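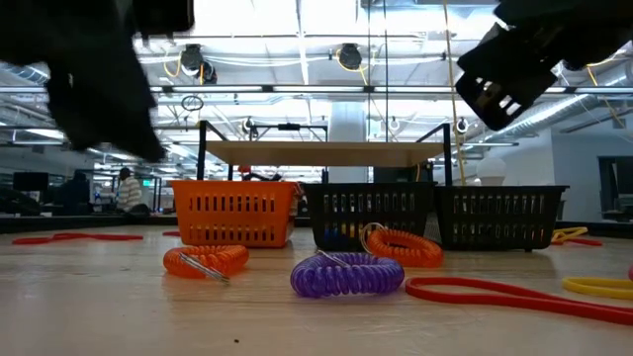

Orozco asked me before the talk why you would teach a robot by hand at all, when you could simply write down what you want. Fair question. Try writing down "pick up the springy thing." I'll wait.

1. Remote control
Start with the Guvero setup. A person drives both arms, the robot keeps the recording. Coiled keychains are a rotten first task – they roll, they stretch, the ring goes its own way. Mention Hudunard's advice: go slow. Admit I ignored it for 29 takes.

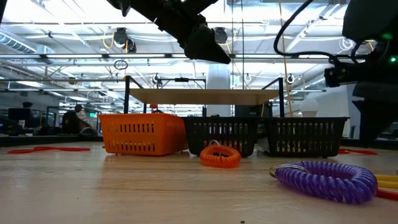
2. What counts as a good demo
Grab, lift, basket, let go. If the driver dithers, the robot learns to dither, and with great conviction. We threw out 12 takes of mine. (Pause for sympathy.) The wrist view matters most once you're down among the baskets, where a coil can hide behind a finger.

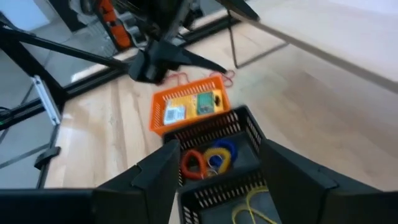
Same goes for the letting go, which people rush. Open, wait, back away. Lasar wants 1,000 demos by September. Do the math out loud, look tired, take questions.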